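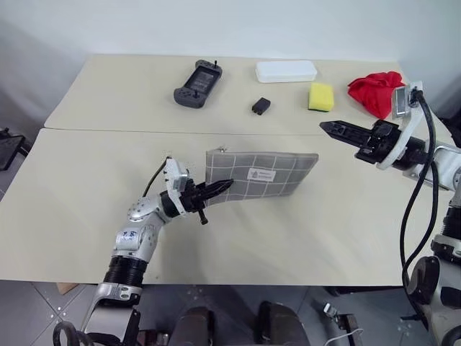

Paiva to open new tyre and brake centre in Plikurbridge

December 5, 2019 – Paiva is delighted to announce that its newest tyre and brake centre will open its doors in Plikurbridge in the new year, bringing 20 new jobs to the town and a much shorter trip for drivers who have been coming to us from across the valley.

The new centre stands on the old Divness coach yard, just off the ring road. It has eight ramps, a separate bay for vans and motorhomes, and a waiting room with proper windows on to the workshop, so customers can watch the work going on if they like (plenty of ours do!). Parking is free, and the bus from the station stops right outside.

We already know there are a lot of Plikurbridge drivers on our books. Over the past year our Divness branch looked after 3,361 cars, and 706 of them came from Plikurbridge and the villages to the north of it. Many of those owners told us they would happily come in more often for a tyre check if it didn't mean giving up half a morning. Now it won't!

Every car that comes in will have its tread depth and pressures checked and its brake pads and discs looked over, and the driver will be given a plain written sheet showing what we found. Anything that needs doing soon is marked in red, anything that can wait is marked in amber, and we give the price for each before any work starts. The sheet has been used at Divness since May and customers have really taken to it – we have even had people bring back their old ones to compare.

The workshop will also have Paiva's first Wellura wheel alignment rig. Uneven wear on the inside edge of a tyre is easy to miss from the kerb, and the rig lets our fitters measure all four wheels in one go and print the readings for the customer. The whole team has been trained on it and they can't wait to get started.

There will be room for some 2,000 tyres on site, including winter sets, and drivers who swap over for the cold months can leave their summer tyres with us until spring. Storage can be booked at the front desk.

Half of the new posts are for fitters and four are apprenticeships, open to anyone aged 16 or over. The rest are in the stores and on reception. Application forms are available now from the Divness branch.

Divness will stay open with its usual hours and the same team.

ENDS

Recent news
Winter tyre storage: how to book your space
Divness branch extends Saturday opening
New brake check sheet now in use
Apprentice places at Paiva
Courtesy cars: what to bring with you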